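4.2 Laundry bags and how people fold them
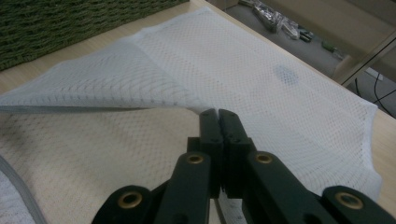

Figure 3. White mesh laundry bag spread on a tabletop, with a fold of netting raised.

Why does a mesh bag take so much longer to fold than a pillowcase of much the same size? Mostly it comes down to the netting, which is light and springy and slides over itself, so that a crease pressed in with the palm tends to open again as soon as the hand moves on to the next one.

We had expected the bags to be the easy part of the household set, and it was a pleasant surprise (if a humbling one!) to find how much our 61 participants had to say about them. Many told us, at some length and with real affection, about the ways their mothers or roommates had taught them. Ha-rang Ryu and Eun-ji Wi, who went through all the interview notes in June, found that the commonest habit was to lay the bag flat, smooth it outward from the middle and fold it in thirds toward the zipper. Others simply rolled it up and tucked it inside another bag, a method we have come to like very much ourselves. Folding times for both methods are given in Section 4.3.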